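Mallby to hold first Festival of the Borrowed Spoon this October

MALLBY – The town of Mallby, which has until now been known for its one-way system, will give over its covered market in October to a month of eating other people's food with other people's cutlery.

The Festival of the Borrowed Spoon is organised by Sinidine, the supper club that has met above the old Heffernan shoe shop for 8 years and has outgrown the stairs. Each evening a different household from the town will cook one dish for anyone who turns up. Diners pay what they like, sit where there is a chair and are asked to bring a utensil, which goes into a shared pot at the door. They will eat with whatever they pull out of it.

"We tried asking people to bring a dish and got eleven potato salads," said Wakana Hirose, who founded Sinidine and will open the festival. "Bringing a spoon is harder to get wrong. I say that knowing someone will bring a ladle."

Dishes confirmed so far include a fish stew from Lesego Molefe, whose family has been arguing over the recipe since before she was born, and a bean soup from Dénes Tóth, who has asked us to make clear that it contains caraway and that he will not be taking requests. Emiliano Henríquez will cook pork and hominy on the closing night. He has cooked it for the club before, and the neighbours still bring it up.

The market hall seats 400, a figure last tested at a public meeting on parking. Tables will be long and shared. The chairs are on loan from Vornau Hall, and Vornau Hall would like them back.

There will be a small exhibition in the former fishmonger's, where Setsuko Tanabe is showing 37 pieces of cutlery lent by residents, each with a card written by its owner. They include a jam spoon worn flat on one side by three generations of right-handed people, a fork that survived a house fire and a butter knife described by its owner only as "disputed". Entry is free. The fishmonger's smell has been reduced but remains part of the visit.
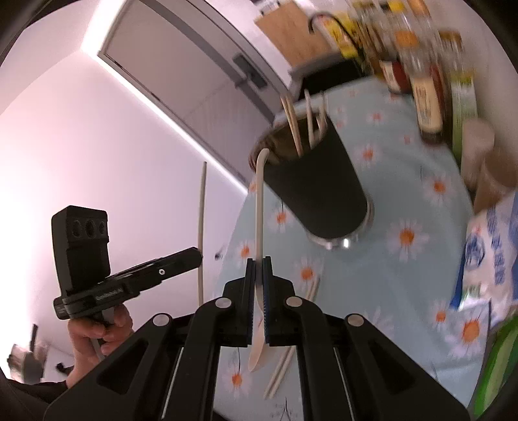

Families are welcome throughout, and there will be early sittings at 5pm for those with small children or early habits. Children under twelve may take part in the Peas Race, held on a knife, with a blunt one supplied. Adults who wish to enter the Peas Race have been asking since the summer and the answer is still no.

Washing-up will be done on a rota drawn from the diners. Names go into a hat on arrival, 4 come out after pudding, and appeals are heard by Ms Hirose, who has yet to uphold one.

Utensils left in the pot at the end of the month will be passed to the school kitchen, apart from ladles, which must be collected.

Notes for editors

Doors open at 6.30pm for the main sitting. Tickets are not needed, but tables fill early on stew nights. Interviews with the cooks can be arranged through Sinidine, preferably before noon, when they are still in a good mood. Reporters who stay for supper will be entered in the hat along with everyone else.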